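Eating down the freezer, month one

In April I decided to stop buying food we already had. We own a chest freezer in the garage and a regular one over the fridge, and both were full enough that I had started putting bread on top of the microwave. Our grocery total for the first quarter came to $2,651, and a fair part of that was duplicates.

I started by taking everything out of the garage freezer and writing it down. It took one morning with two coolers and a beach towel over the top. The list had 81 lines. Nine of them said "soup?" because I had not labeled the soup. There were also four bags of cranberries, a pork shoulder I do not remember buying, and most of a case of Litska pierogi from when the store on Makon Road was closing out its frozen aisle.

I typed the list up, printed it, and taped it to the freezer lid with a pencil on a string. When you take something out, you cross it off. When you put something in, you write it at the bottom with the month. I tried a phone app for this a couple of years ago and gave up on it within two weeks. The paper has lasted so far, though the pencil has been replaced once.

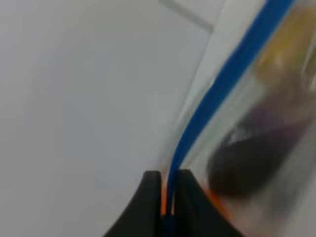 The rules for the month were simple. Dinner had to use at least one thing off the list. I could buy milk, eggs, produce, coffee and anything needed to finish a dish, like a can of tomatoes. No new meat, no new frozen vegetables. Lunches were leftovers or the mystery soup.

The soup went better than I expected. Five were split pea, two were chicken and rice, one was chili, and the last was applesauce, so we had that with the pork shoulder. The cranberries were harder. I made two loaves of bread and a sauce, and I still have two bags. If you have a use for cranberries that is not muffins, leave it in the comments.

A few things I threw out. Some fish fillets had gone white and dry at the edges, and there was a loaf of zucchini bread that tasted like the inside of the freezer. I don't think either one was worth saving.

We spent $236 on groceries for the month, which is low for us. It won't stay that low, as some of it was only using up what was paid for last year. The more useful change is that I can see the bottom of the chest freezer now, and I know what is down there.

For May I want to do the same thing with the pantry shelf. It has six kinds of dried beans and a Ruvum rice sack that has been open since at least last summer. I've already started soaking the black beans. I'll also try the bean and squash stew from the Buthelezi cookbook my sister gave me, if I can find the squash. It's on the list, line 58, and it hasn't been crossed off.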